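Section 4: Packing the bathroom box

Before you start

The Flovton moving set comes with flat boxes in three sizes. Use the medium white box for bathroom things. It holds cups, spray bottles, soap dishes and other small items that would get lost in a larger carton. Towels and bath mats go in the soft bag (see Section 6).

You will need:
One medium white box
The sheet of Flovton labels
Packing paper or old tea towels
A roll of tape
A few elastic bands

Clear a space on the floor before you begin. Carpet is best, as the box will not slide about while you fill it. On tiles or floorboards, put a folded towel under the box.

4.1 Making up the box

1. Open the box out and stand it the right way up, with the arrows on the long side pointing to the ceiling.
2. Fold in the two short base flaps, then the two long ones.
3. Tape along the join, and carry the tape 5 cm up each side.
4. Press down on the base with the flat of your hand. If it gives, add a second strip of tape across the first.
5. Fold the top flaps right back so that they stay out of your way.

Note: Do not tape the top flaps to the sides to hold them open. The tape pulls the white surface off when it is removed.

4.2 Sorting

1. Bring everything to the box in one go. Going back and forth to the bathroom usually means something is left behind the tap.
2. Throw away anything that is empty or out of date.
3. Rinse cups and leave them upside down until dry. Allow roughly 10 minutes, or dry them with a cloth.
4. Check the sprayer head on each spray bottle. If it has a catch marked OFF or STOP, turn it to that position. If it has no catch, put an elastic band around the trigger and the neck.
5. Tighten all lids.

Caution: Bleach, drain cleaner and descaler must not go in this box. Carry them separately, upright, and out of reach of children. Never pack bleach beside a descaler or any other acid cleaner.

4.3 Filling the box

1. Line the base with a layer of packing paper.
2. Stand cups upright. A cup with straight sides can be filled with small things such as toothbrushes or combs once it is in place.
3. Place bottles next to the cups. Try each item in position before you wrap it, so that you can see how much room is left.

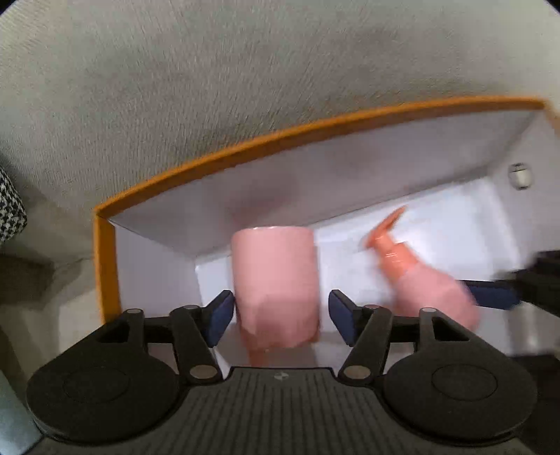

Fig. 7. Cup upright in the box, spray bottle to the right.

4. When you are happy with the layout, lift the items out one at a time, wrap each in a single sheet of paper, and put them back in the same places.
5. Stand full bottles upright for the journey. An empty spray bottle may be packed at a slant if it is too tall for the box.
6. Fill any gaps with crumpled paper. Nothing should knock when you rock the box gently.

Note: Glass tumblers need at least 2 sheets of paper each and should not touch one another.

4.4 Closing and labelling

1. Check that nothing stands higher than the sides of the box.
2. Lay a folded tea towel over the top.
3. Close the short flaps, then the long flaps, and tape along the join.
4. Stick a blue label on one short end and another on the top. Write the room and your surname in pen. Pencil rubs off.

Do not load the medium box with more than 5 kg. If it is heavier than this, move the full bottles to a second box.

4.5 Unpacking

Keep the box the right way up and open it on the floor. Take the spray bottles out first and look for leaks. If the paper is damp, empty the box straight away, wipe each item and let the box dry open before you fold it. A box with a soft or stained base should not be used again for bottles. Replacement boxes are sold singly under the name Flovton Medium White.

For kitchen items, go to Section 5.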